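3 min read

About us

Hello! I'm one of the original two people behind Stellance, and I've been handed this page because I talk the most. We build and teach robots to do household chores, and yes, we started with the bathroom (my idea, not always a popular one).

We set up in an old shop unit in Plindovico with 2 desks and a kettle. There are 25 of us now, plus a lot of cable!

My favourite day of the year is our October open day. Last time 723 people came through the door, and the toilet brush demo had the longest queue by miles. I'd have bet on the laundry folding.

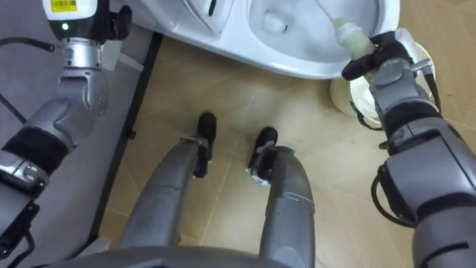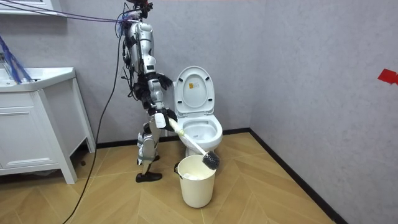
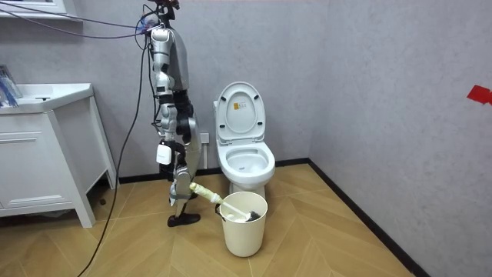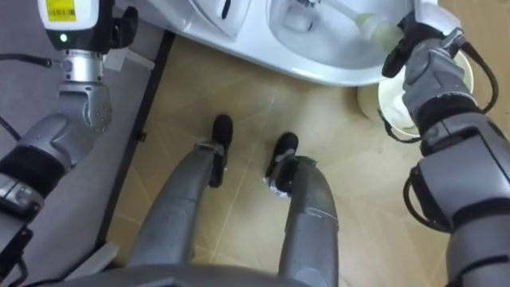

The Stellance robot

Kids ask the best questions, by the way. One wanted to know if it does the sink as well. We're working on it – ask me again in October.

Away from open days we run visits for schools and care homes, 78 so far, and our friends at Tamura and Uletti often come along to help. A visit lasts a morning, with tea, biscuits and plenty of time to chat to the people who write the code. If you'd like to come, drop us a line through the contact page and tell us how many you'll be.

We use cookies to see which pages people read. Accept | Manage settings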